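Looking After the Hand-Held Gripper Station
Project report, Skendevcombe lab placement
Agustina Maldonado

1. Background

My placement was on the Anance station, which is one table, one pair of hand-held grippers and the computer they plug into. A person holds a gripper in each hand and does ordinary jobs with them, such as picking up clothing and putting it in a basket, and the recordings go to the group working on the arms. I had nothing to do with the arms. My job was to get the station back into steady use after the February shutdown, write down how it should be set up, and fix what I could without sending parts away.

The station had been set up by two earlier students and their notes did not agree. One set gave a table position and the other gave none. Neither said how the cables should run, and the cables turned out to be most of the problem.

2. Condition at the start

The fault log had 23 entries. I sorted them by cause as well as I could from the wording. Most said something like "right side dropped out" or "jaw reading stuck", with no note of what the operator was doing at the time. Eight of them were clearly cable faults, because the person had written that wiggling the plug brought the signal back. The rest could have been cable, jaw or software.

The left gripper closed evenly. The right one closed with one jaw slightly ahead of the other, so thin fabric slid out at the tip. Two of the screws on its mounting bracket could be turned with my fingers.

3. Table and cables

I started with the table because it was the easiest thing to fix in place. I put it where the operator could reach the whole top without leaning, then marked it with tape. The old tape had been laid over older tape and was lifting, so I scraped it all off first with a plastic scraper and cleaned the surface with isopropyl.

Next were the cables. The old way was to let both of them hang straight down from the grippers. This put the weight of the cable on the plug, and when the operator reached forward the plug was pulled sideways. I tried clipping them to the operator's sleeve, which worked for me but annoyed everybody else, and the clips came off when the arms crossed. In the end I left them unclipped, with enough slack to follow the forearm back toward the operator. I check the slack by reaching to the far corners of the table with each hand before a session. If a cable goes tight at any point it gets more length.

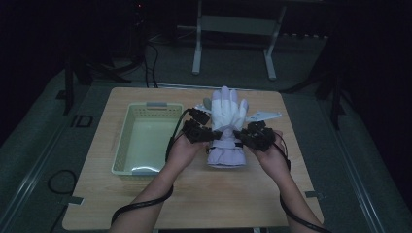 After the cables were sorted I went back to the right gripper. I took the jaws off, cleaned out the lint (there was a lot of it) and found the pivot pin on one side was worn. Trujillo, who supplied our spare parts kit, had included two pins of the right size, so I replaced both sides. The bracket screws went back in with a small amount of medium threadlocker. I left it overnight before using the gripper.

4. Calibration

The jaw opening is read by a sensor in each gripper and passed to the Sellinura logging program as a raw number. The program needs to know the number for fully closed and the number for fully open. The right gripper now gives 510 closed and 2149 open. Before the repair the closed value moved every time I squeezed, which explains why the program sometimes thought the jaws were still open when they were touching.

The routine I settled on is:

Close the jaws on nothing and hold until the reading settles.
Record the closed value.
Open fully, hold, record the open value.
Repeat three times. If the closed value wanders, stop and look for lint before changing anything in the software.

It takes a few minutes per gripper. I do it at the start of the day and again if a gripper has been dropped.

5. Testing on padded items

Flat cloth is not a hard test, as the jaws will hold it even when they are out of line. Padded items are better. A thick glove pushes back against the jaws, and if they are uneven it twists as soon as it is lifted. I used gloves for the acceptance check, gripping from both sides and then with each gripper alone. My first try on the repaired gripper still twisted a little. I had put one jaw pad on back to front. With the pad turned around the glove came up level.

6. Results and what is left

Since the work was finished on 2026-03-02 there have been no new cable entries in the log, though the station has not had a full month of use yet and I would not claim the fault is gone for good. The left gripper still has its original pins. It should be opened up and checked at the next service, even if it feels fine.

I also changed the log sheet. It now has a column for which hand, a column for what was being held, and a space for the closed and open values. The old sheet had only a date and a comment box.

Spare pins, pads and the threadlocker are in the top drawer of the grey cabinet. There are no pins left in the Trujillo kit, so more need to be ordered before the left gripper is done.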